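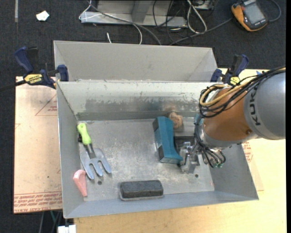

Bin 1 with mixed items, KUKA arm reaching in from the right during a picking run.

Etlow Bin Picking, student project data card

Version: 2
Released: October 1, 2024
Team: Loredana Santoro, Pranab Herath, Kumudini Bhuiyan
Advisor: Chaminda Weerakoon

Contents
2,348 grasp attempts recorded by the fall project group. Each attempt has one color image, the gripper pose and a success label. Up to 40 attempts make up a run.

Setup
Two metal bins, held with bar clamps on a wooden table. The arm picks from one bin and drops into the other, then the direction is switched. Check the clamps before each run. If a bin has shifted, redo the calibration.

Objects
Household and garden items, including a hand fork with a green handle. The full list is in objects.csv. Soft items are marked "deformable".

Labels
success: item was released over the other bin
drop: item was lifted and lost
miss: nothing was lifted

Known problems
Run 16 has wrong timestamps. Glare on the bin walls affects depth estimates. Thin items lying flat are mostly misses.

Questions go to Kumudini. New runs will be added in December.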